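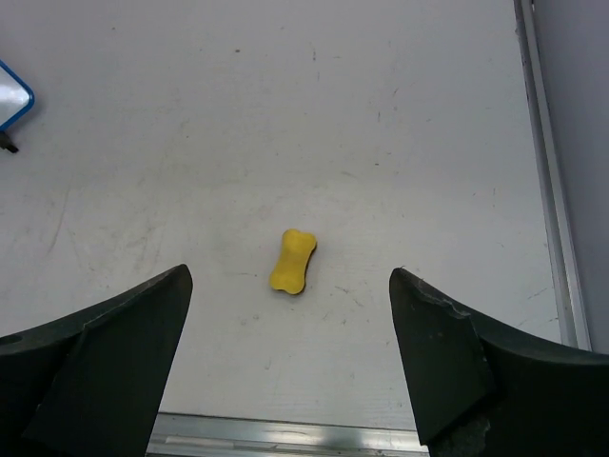
Usa Rattanakul wrote in to ask why Rulilstead finished level on points with Kirirance last season and still went into the playoff, while Kirirance went up directly. The answer is head-to-head results, and it is covered in the second entry below. The remaining entries deal with the other points of league procedure that come up most often.

Last updated 16 Sep 2021.

How many clubs are in the division?

The division has 14 clubs. Each club plays every other club twice, once at home and once away. The full fixture list is published before the first round and is changed only under the postponement rules.

How are clubs separated when they finish level on points?

The first test is points won in the matches between the clubs concerned. The second is goal difference in those same matches. Goal difference across the whole season is used only if the clubs are still level after that, followed by total goals scored. Away goals have no extra weight at any stage. Where three or more clubs are level, a small table is drawn up using only their matches against one another. If that table separates one club but leaves two level, the procedure starts again from the first test for those two.

Kirirance beat Rulilstead at home and drew the return match. Rulilstead had the better overall goal difference, but the comparison did not get that far.

Who is promoted?

The top two clubs are promoted directly. Clubs placed third to sixth enter the playoff. Third plays sixth and fourth plays fifth, over two legs, with the higher-placed club at home in the second leg. The final is a single match at a neutral ground.

What happens if a playoff tie is level after two legs?

Extra time is played at the end of the second leg, then penalties if needed. League position is not used to settle a tie.

Can a club be refused promotion?

Yes. A promoted club must hold a license for the higher division. The ground must have at least 4,000 places, of which 2,000 must be seats under cover. A club that falls short may name another ground, provided the owner agrees in writing. Tistuvetti played its home matches at Won on this basis.

If a license is refused after appeal, the place goes to the losing playoff finalist.

When can players be registered?

There are two windows. The first closes before the opening round and the second closes at the end of February. A goalkeeper may be registered outside the windows if every other registered goalkeeper at the club is medically unfit. The form must be signed by the club doctor.

What happens when a match is abandoned?

It is replayed in full if fewer than 75 minutes have been played. After that point the disciplinary panel may let the score stand. Cautions shown in an abandoned match remain on record in both cases.

Where do I send a question that is not listed?

Write to Raimonds Jõgi at the competitions office. Questions about licenses go to Tassanee Chuensuk. Please give the clubs and the round number, and send scans as a single file.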